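Home | Data | Tools | Issues | Contact

Print this page | E-mail this page

# Onus tabletop set: known faults and data card

Maintainer: Hedvig Hovland
Last revised: January 4, 2023

## Read this before you train on it

The first release went out in September with a success label on every episode. I don't trust those labels and neither should you. The success flag was set by the hand controller, which reports "grasp held" whenever the finger motors draw current above a threshold. A finger jammed against its own palm draws current too. Natalia Escobedo found this while replaying episodes for Jenley, and once she had shown us one case we stopped believing the rest.

## What is in it

Two-handed pick and place on a cloth-covered table with ordinary store goods: drinks bottles, foil-wrapped snacks, a spouted pouch, a toothpaste tube and cardboard packaging. Video comes from a chest-height camera. There are 1,000 episodes at 16 frames per second, plus joint positions and motor current for both hands.

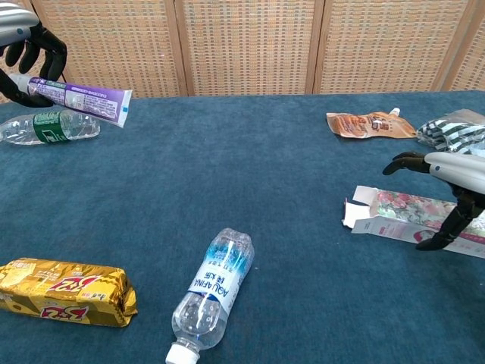
The vendor's position, as relayed by Kittipong Luangrath, is that the current signal is "reliable for rigid objects." Maybe so. A lot of what we pick up is not rigid. Tubes give, pouches fold, and thin bottles buckle and spring back. I asked for the test results behind that claim and got a brochure.

## Fault 1: false holds

The flag stays true after an object has left the fingers. We first saw it with soft packaging on the left hand. The right hand does it less often, for reasons we haven't found. Trumine supplied a firmware patch that raised the threshold. It swapped false holds for missed ones, so we rolled it back.

Do not use `grasp_ok` as a reward. Use the video.

## Fault 2: late stop

In 12 episodes the e-stop was pressed and the arm kept moving before it halted. These are marked `stop_late`. The log was written by the same process that handled the stop, so I would not quote its timing to anyone. Ilze Mets has since moved the stop to a separate circuit. Episodes recorded before that change should not be cited as evidence that the setup is safe around people.

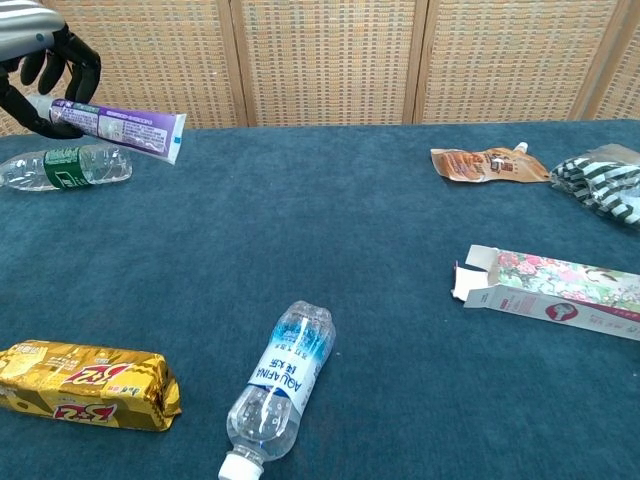 ## Relabeling

Ximena Becerra is going through the episodes by eye. Her labels are in `grasp_seen`; blank means not yet checked, so please don't read it as a failure. Where her label and the flag disagree, keep hers.

## Still open

- Left and right hand clocks drift apart during long episodes.
- No force data at the fingertips, whatever the old README said.
- The Ait Ali baseline was trained on the bad flag. Its published score needs redoing.

## Related items

- Onus calibration notes
- Replay viewer: install and known bugs
- Stop circuit wiring, revision 2
- Jenley replay report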